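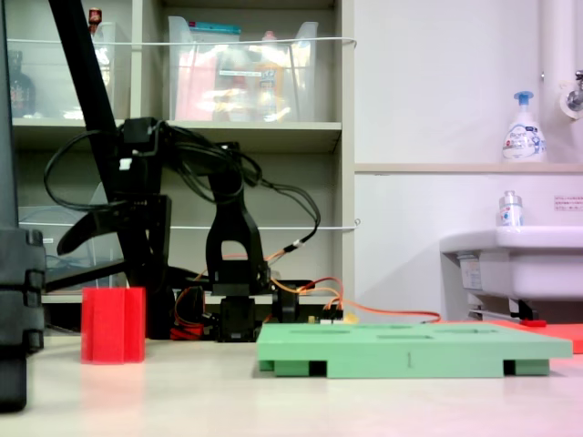 Low-sodium diet

A low-sodium diet is a way of eating that limits the amount of sodium a person takes in, mostly by cutting back on table salt and on processed foods that contain it. It is commonly recommended to people with high blood pressure, heart failure, kidney disease or certain forms of liver disease. It is also followed by people with no diagnosed condition who want to lower their overall salt intake.

Sodium and salt

Table salt is sodium chloride. By weight, less than half of it is sodium and the rest is chloride. Food labels in the United States list sodium and do not list salt, while labels in some other countries list salt, so figures from the two systems cannot be compared directly.

The body needs a small amount of sodium to keep fluids in balance and to let nerves and muscles work. The kidneys remove what is not needed. When intake is high, the body holds on to more water, which raises the volume of blood and can raise blood pressure. The size of this effect varies from person to person. Older adults and people who already have high blood pressure tend to respond more strongly.

Sources of sodium

Most of the sodium in a typical American diet comes from packaged and restaurant food. Salt added at the table or during home cooking makes up a smaller share. Common sources include bread and rolls, cold cuts, cured meats, pizza, canned soup, cheese, bottled sauces, pickles and salted snacks. Bread does not taste very salty but counts for a good deal, as it is eaten often.

Fresh fruit, most fresh vegetables, dried beans, plain rice, oats and unseasoned meat are naturally low in sodium. Raw poultry and pork are sometimes injected with a salt solution before sale, and this is noted on the package.

Levels of restriction

There is no single definition of a low-sodium diet. General advice for healthy adults in the United States is to stay under 2,300 milligrams a day. Some patients are given a lower target by their doctor. Very strict limits are hard to keep up outside a hospital and are used less often than they once were.

Reading labels

Several terms on American food packages have set meanings. "Sodium free" means less than 5 milligrams per serving. "Very low sodium" means 35 milligrams or less, and "low sodium" means 140 milligrams or less. "Reduced sodium" means at least 25 percent less than the regular product, which may still be a large amount. "No salt added" means that no salt was put in during processing, though the food may contain sodium of its own.

Serving size matters. A can of soup listed at 659 milligrams per serving may hold two servings, and a person who eats the whole can takes in twice the listed figure.

Cooking methods

Herbs, garlic, onion, vinegar, lemon juice and salt-free spice blends are the usual replacements for salt. Canned beans and vegetables can be drained and rinsed to remove part of the sodium. Soy sauce, bouillon cubes and many seasoning mixes are high in sodium and are either left out or used in small amounts.

The hospital cookbook "Plain Salt, Less Salt," by the dietitians Kgomotso Shabalala and Hendrik Pillay, suggests lowering salt in steps over several weeks. The book grew out of cooking classes at the Norkden clinic and contains 200 recipes, 12 of them for bread. Taste does adjust with time, and people who have cut back often find their former foods too salty.

Salt substitutes

Many salt substitutes replace some or all of the sodium chloride with potassium chloride, which has a slightly bitter taste. They are not suitable for everyone. People with kidney disease, and those taking potassium-sparing diuretics, ACE inhibitors or similar drugs, can develop dangerously high potassium levels and should ask a doctor before using them.

Risks and limits

Too little sodium in the blood is called hyponatremia. Signs include headache, nausea, confusion and, in severe cases, seizures. It is more often caused by certain drugs, illness or drinking too much water than by diet alone. People who sweat heavily for long periods may need more sodium than usual.

The benefit of lowering sodium is well supported for people with high blood pressure. In heart failure, trials of strict limits have given mixed results, and advice differs between countries.

See also

DASH diet
Hypertension
Potassium in nutrition
Fluid restriction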